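Torkcombe (TV series)

Torkcombe is a British television soap opera set in a fictional harbour town of the same name. It follows two families, the owners of a failing boatyard and the owners of the slightly less badly failing boatyard next door, and ran for 118 episodes.

Premise

The series opens with the reading of a will which leaves the Zarnov boatyard to whichever of the old man's children can live under one roof for a year. None of them manages a fortnight. The year is restarted four times, by which point the house has burned down and the solicitor has married into the family.

Much of the early drama concerns a missing sum of £2,000, stolen from a biscuit tin in episode 10. Suspicion falls in turn on every regular character, including one who was in a coma at the time. The thief was finally revealed in episode 23, although the money is stolen again, from the same tin, before the closing titles.

Production

Interiors were recorded on a single set, with the kitchen serving both households. A change of curtains indicated which family was at home. Viewers who missed the curtains were often surprised by who came through the door.

The harbour was played by a reservoir. Its lack of tides went unremarked until a storyline in which the eldest son is cut off by one.

Later storylines

The arrival of the car dealership Motora moved the programme inland and gave the writers somewhere new to hold arguments. A wedding takes place on its forecourt in the May episodes, interrupted by a groom's twin, a bailiff and a reversing van.

Hứa, the restaurant that replaces the chip shop, was introduced as a background location and became the centre of the final run. Its kitchen is the scene of two proposals, a poisoning and the long-awaited reconciliation of the Zarnov sisters, which lasts until the washing-up.

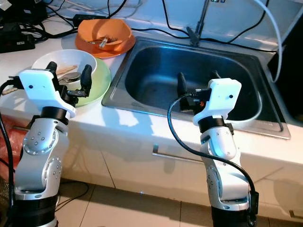
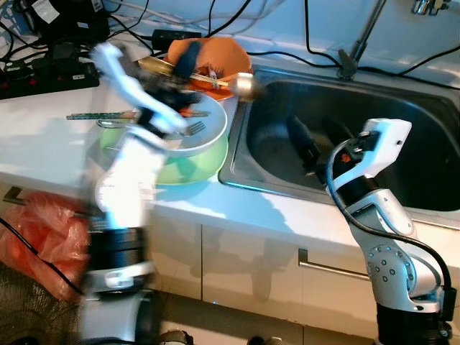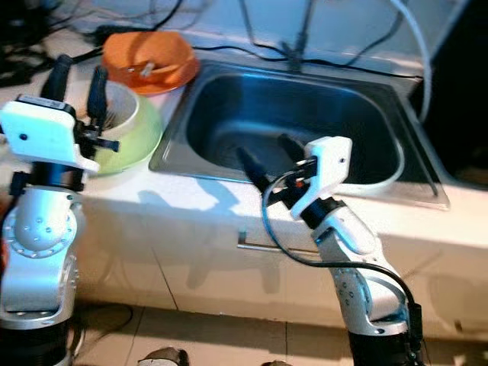 Robot arms at a kitchen counter.

Reception

Reviewers were kind about the theme tune. The acting was described as committed, and the plotting as generous. Regular viewers kept their own family trees, several of which had to be redrawn sideways after the second paternity test.

The last episode ends with the boatyard sold, the tin empty and an unidentified figure on the slipway. A further series was not commissioned, and the figure is still unidentified.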